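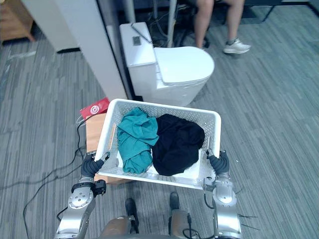
Carrying a basket of clothes with both hands, seen from the robot's head.

Step 4: Teach the basket carry with the Orar kit

The Orar two-arm kit from Morano comes with a carry routine, but you must set the grip for your own basket. I needed 13 tries before I was satisfied. Use a basket with a rim that the fingers can wrap over. A shallow one is easier – the clothes stay low and the head camera can still look past them to the floor.

1. Put two pieces of clothing in the basket. Choose different colors, for example teal and black.

2. Open the Carry menu and select "Two hands, rim". Bring both hands to the same height on the left and right sides.

3. Close the fingers slowly. Stop at grip value 51. With a higher value, my thin plastic rim started to bend.

4. Lift and wait. A small tilt is fine, but if it grows, lower the basket and repeat from point 2.

5. Move loose floor cables out of the path, then let the robot walk a few steps.

The kit costs 335 dollars without the arms. For this price I find the menu a little slow, but the grip setting is saved well. Walking through a door comes in Step 5.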